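Grindimberg School - Incident Reports and Complaints: Parent FAQ
Updated May 2018

Short answers to what parents keep asking the front office. Long version is in the family handbook, page 76.

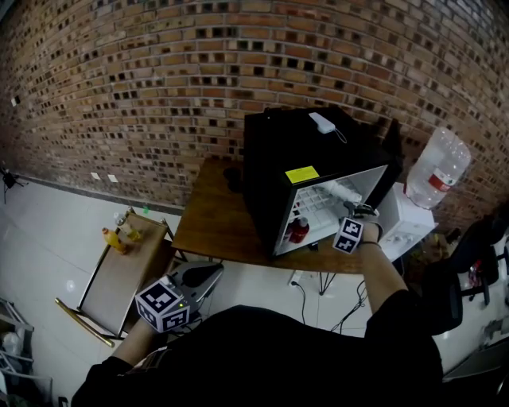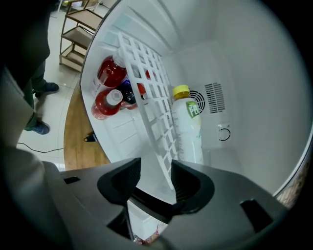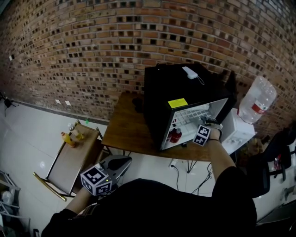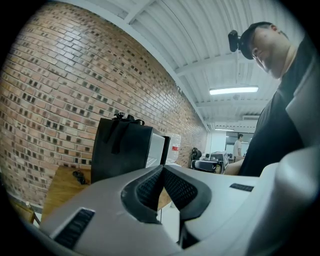
First and third photos: mini fridge on the table by the brick wall.

My kid got hurt in class. When do I hear about it?
Same day, by phone. Any injury to the head - call goes out right away, even a small bump. If you get voicemail only, call back and ask for ext. 440.

My kid says a staff member did it. Who do I tell?
Chrysoula Karras, assistant principal. Not the classroom teacher, not the bus line. If it's about Ms. Karras, write to the district office directly.

Do I have to fill in the form?
No. Phone call counts, so does a plain email. The form is faster for us to pass on, thats all. Copies at the front desk.

What should I put in it?
Date, room or period, who was there, what your child told you in their own words. Photos of the injury if you took any. Doctor's note can come later.

How long does it take?
You get a written reply within 4 school days saying we have it and who is handling it. The review itself can run longer. Reports made in June may carry over the summer - staff are harder to reach.

Will the teacher be in the room with my kid meanwhile?
Depends on the report. Serious ones, no. For the rest we can move your child to another section if you ask.

Can I see the witness statements?
Your own child's, yes. Other students' statements, no, names are private. You will get a summary of the outcome but not personnel details.

Can I sit in when my child is interviewed?
Yes. Tell us when you report so we can schedule around you. Interpreter on request, two days notice please.

I don't agree with the outcome.
Appeal in writing, 4 weeks from the date on the letter. Goes to Parviz Golestani at the district family office. He will set up a meeting befor anything is decided.

Should I call the police?
Your call, always. You don't need our permission and it doesn't stop our review. If you already did, give us the report number.

Is there a record kept?
Yes, in the student file. Ask for a copy any time, no charge.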